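I caught Rónán Costello on a slow morning at Kermani, the coffee counter he opened in February, and he had a cup in my hand before I'd even found my pen. (No complaints from me!)

"I used to be a paper cup guy," he told me. "Then I tried one of my own espressos in a glass at home and I got kind of obsessed." He bought nine different kinds before settling on the one he uses now, and he can talk about rims for a very long time. 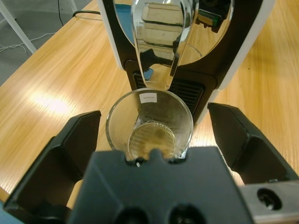
A clear glass under the chrome spout, on the light wooden table.

What he likes is a shape that narrows toward the base. "You get a deeper little pool, so the crema hangs around," he said, and then he made me smell mine before I was allowed a sip. He keeps the spout close to the rim too, which he swears cuts down on splashing.

I asked how many have been broken so far. He winced. "Fifty-three. I'm responsible for most of them." The next order comes from Skovuddale, and he's hoping those ones bounce.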